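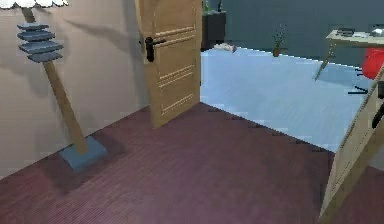 Simulated apartment, looking from the purple-red floor through the open door.

I finally got the virtual apartment for Gruber working the way I want, and I've been grinning about it all week! Gruber is my little wheeled robot, and before he gets to roll through any real doorway he has to earn it in the simulator. I've been at this since November, mostly after dinner, and most of the work has been plain old setup.

The doorway is my favorite test. There's a threshold where the two floors meet, and the color change is huge (reddish purple to a very pale blue-white), so it gives the floor detector a proper workout. My first version treated the edge as a drop and the virtual Gruber would stop dead. I tried a bunch of fancy fixes before Salvador Coelho asked me whether I'd checked the depth scale. I had not. It was set for my old sensor, off by 17 percent, and one line in the Sindoro config file fixed it.

Then came the coat tree, or floor lamp, or whatever you'd like to call it. I love this thing. It has a square base down on the floor, a leaning pole and those blue-gray disks stacked near the top, so what the robot meets at wheel height is nothing like what's hanging out above. I gave the base and the upper part separate collision shapes, with 100 millimeters of padding on each, and the planner swings past it beautifully now.

Chair legs are still a pain. The thin black ones under the red chair in the far room vanish from the map if I set the grid too coarse, and if I set it too fine my poor computer crawls. I'm trying a finer grid close to the robot only. More on that when it's done.

My routine at the moment: load the apartment, reset the wheel odometry, run 1,000 short trips overnight with the door at different angles, and read the bump log over coffee. When I change anything in the sensor settings I bump it up to 2,000 trips and leave the fan on. Bumps against the door itself get their own column, and that column is what I look at first.

Next job is the wheel slip model. If anyone has good numbers for small rubber wheels on plank floors, please leave them in the comments, I'd love to see them!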